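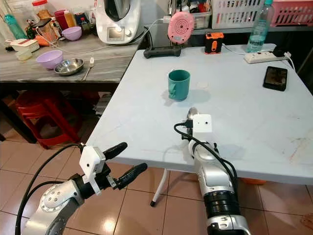
Teal mug and phone on the folding table.

Thread on Pekomard, the canal tile game from Plondholm. Played the second printing only. I have not seen the first, so I can't comment on the rule changes people keep asking me about.

Basics: 2 to 4 players, 30 minutes on the box. You draw a tile, place it, then either move a barge or bank a cargo token. Play passes left. The game ends when the draw bag is empty and every player has had the same number of turns.

The box time is accurate with two. With four players who haven't seen it before, allow over double. Most of the extra time goes to checking whether a lock tile can be placed against a bend. (It can. Page 6, small print under the diagram.)

Tile stock is thick and punches cleanly. Edges line up well, and I found no visible difference between tile backs, which matters less than usual as you draw from a bag anyway.

The bag is too small. An adult hand goes in but doesn't turn easily, so tiles don't get mixed after the first few draws. I moved ours to a larger cloth bag and the clumping stopped.

Scoring. A finished canal pays by length, doubled if it connects two towns of different colors. An unfinished canal pays nothing. This makes late placement very defensive: the best move is often to put a lock where somebody else needs a straight.

If you play with children, use the Sutherland variant at the back of the rulebook. Unfinished canals pay one point per tile. Scores bunch up closer together and the last few turns are a lot less harsh.

The variant does break one thing. With partial scoring on, the long outer canal is nearly always right, and the short town links get ignored. We patched it by paying the link bonus at once instead of at the end. That is a house rule, so test it before you rely on it.

Setup at home is quick. Teardown is slower than it should be. The insert has a well for the barges but the cargo tokens share a slot with the town markers, and they mix as soon as the box is stored on its side. 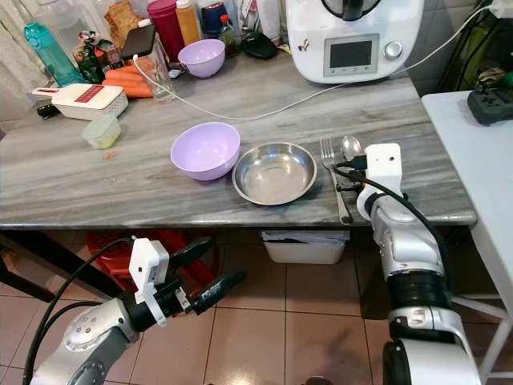
Bowl, steel plate, fork and spoon on the marble counter.

On age: the box says 8 and up. Reading isn't the limit, there is almost no text on the components. The limit is planning a barge route two turns ahead. A 6-year-old at our table handled placement fine and treated the barges as scenery.

Color choice is a weak point. The green and brown towns are hard to tell apart under a warm bulb. The town icons differ (mill, church, and so on), but they are printed small. Play it in daylight or with a decent lamp.

Two-player balance: going first looks like a small advantage. The rules give the second player one spare cargo token and I don't think that covers it. Giving the second player first pick of the starting town worked better for us.

The Eltivcombe expansion adds tunnels and a weather deck. Tunnels are good, they fix the blocked corner problem. The weather deck adds an upkeep step every round and I'd leave it in the box.

If you buy the expansion, sort the tunnel tiles out before mixing them in. They carry a tiny T in one corner of the face and nothing on the back, so separating them later means going through the full set.

Plondholm has a corrected rules PDF up as of July. It fixes the barge example, where the diagram showed a move of four spaces and the text said three. Three is correct.

Keeping it on the shelf with the Sutherland scoring and the bigger bag. Will post the two-player score sheets once I've typed them up.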